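## Pince à main pour le linge : mors parallèles ou doigts souples ?

**fildefer_38**
Salut à tous ! Je compare deux jeux de mors pour de la prise de tissu, avec une paire de pinces tenues à la main (une dans chaque main, donc). D'un côté les patins bleu foncé d'origine, de l'autre les doigts souples de chez Skundirance. Même exercice pour les deux : attraper, déplier, replier, sur un canapé et pas sur une table bien plate, sinon c'est trop facile.
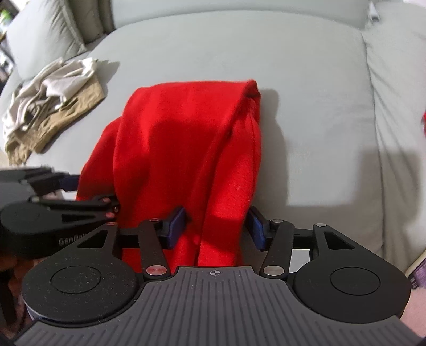
*Le tissu rouge sur l'assise, avec les patins bleus. Mors ouverts, le bord replié entre les deux.*

Sur 60 essais par jeu, les patins bleus ratent 9 prises, les doigts souples nettement plus dès que le tissu est en double épaisseur. Par contre, sur une seule couche, les souples marquent moins. Vous feriez quoi ?

**Berisha**
Le canapé c'est méchant, l'assise s'enfonce et tu perds ta référence de hauteur ! Moi je resterais sur les patins rigides. Tu ouvres à combien ?

**fildefer_38**
Environ 155 mm au max, mais pour un pli je n'ouvre jamais en grand.

**tonton_servo**
Pas d'accord avec Berisha. J'ai monté les Skundirance sur un bras Wustov l'hiver dernier et, pour le coton fin, je ne reviendrais pas en arrière. Le souci vient souvent de l'angle d'attaque : si tu arrives bien à la verticale, le doigt souple fléchit et glisse sur le pli. Penche de quelques degrés et refais ta série.

**Berisha**
Sur un bras, oui, l'angle est répétable. À la main, bon courage pour tenir la même inclinaison toute une série…

**pixelmou**
Question bête : et la caméra ? J'avais des ombres portées de partout sur le tissu et mon suivi décrochait. J'ai fini par ajouter une lampe diffuse Gatingate en face, ça va mieux (enfin, sauf sur le noir).

**fildefer_38**
Pas bête du tout, les ombres sont bien présentes chez moi aussi, le long du tissu et sur l'assise. Je note pour la lampe. Et je refais les souples en penchant, 8 essais pour commencer, je poste les chiffres ici.

**tonton_servo**
Nettoie tes patins avant ! La peluche change tout sur l'adhérence.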